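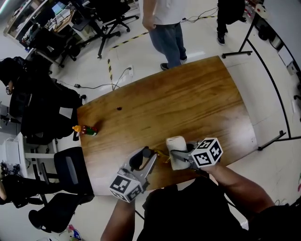

Futari: two claws, one strap, a very long day

Dristent wants to sell you a pair of hands. Not for a robot, or not yet. For you. The Futari kit is two hand-held grippers with marker cubes, a chest strap, a camera, and a login to software that turns what you did with the claws into something a robot arm can learn from.

Price is $1,082 for the pair. Spare finger sets are $100, and you'll want one. We wore through the pads on our left unit before the second week was out, mostly on towels.

Setup first. Twenty minutes, if you ignore the printed guide, which is for an older version and shows a cable that isnt in the box. Strap on, cubes on, hold both grippers up in front of you until the software beeps. Done. Re-do it every time you take the strap off. Annoying by lunch.

Then you work. Pick up, put down, roll, stand it up, next one. The grippers are lighter than they look but your forearms will know about it. Squeeze is good, nice and smooth, with enough feel that you can tell a soft thing from a hard one. Small items are harder. Anything flat on a table, forget it, you end up chasing it to the edge.

We logged 576 takes at the Zilescombe workshop in July. The software kept 391. The rest got thrown out, nearly all for the same reason: one of the cubes had turned away from the camera and tracking dropped. You learn to keep your wrists square. It feels stiff, like carrying soup. Dristent says a wider camera angle is coming as a free update. No date.

Towels went best. Rolling with two claws is clumsy for the first hour and then sort of fun, and the takes came out clean. Bottles so-so. Round ones get away from you.

The other one to look at is the Odukoya glove set. More comfortable, better for long sessions, and you keep your fingers. But a glove moves like a hand, and if the arm at the other end has a two-finger claw, you've got some converting to do. With Futari the claw you hold is the claw you get. Less work later on.

Support is email only. Two replies in a day, then one that took a week. The export button still fails on long sessions, so save in short batches, we lost a whole afternoon before we figured that out.

Worth it? For a small shop with a claw-type arm and somebody patient, yes. Buy the spare fingers at teh same time, shipping is charged per order.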